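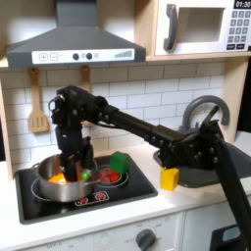
**Bredholm, May 2024.** Vullora today introduces Vudana, an eye drop for people whose contact lenses feel fine at breakfast and like cornflakes by four in the afternoon.

Vudana is a preservative-free rewetting drop that goes in while the lens stays where it is. It suits soft and rigid gas permeable lenses, daily or monthly, and comes in a pack of 60 single-use vials. Each vial has a twist-off cap large enough to be found by someone who cannot, at that moment, see very well.

"We asked 2549 lens wearers what they did when their eyes got dry," said Doaa Mansour, head of lens care at Vullora. "The most popular answer was blinking a lot. The second was tap water, and we had to go and lie down for a while."

For the record, tap water should never go near a contact lens. Neither should saliva, a remedy that came up in the survey more often than Vullora would like to print.

The drop uses sodium hyaluronate, an ingredient long familiar to eye care professionals and lately to anyone who has bought an expensive face cream. One or two drops per eye are enough. Wearers who feel they need a whole vial every hour should put down the box and call their optometrist.

Vudana will be sold only through eye care practices. The first shipments go to Adeleke, the optical wholesaler, which supplies 3545 practices and has kindly cleared a shelf. Practices can order counter displays and trial vials now; a larger pack for heavy screen users follows in October.

Vullora has been in Bredholm since 1882, when it ground spectacle lenses and regarded putting anything directly on the eye as a passing fad. The company has since changed its mind.

Trade orders should be placed through Adeleke. Press samples are available from the Vullora press desk, limited to one pack per journalist, including those who blink a lot.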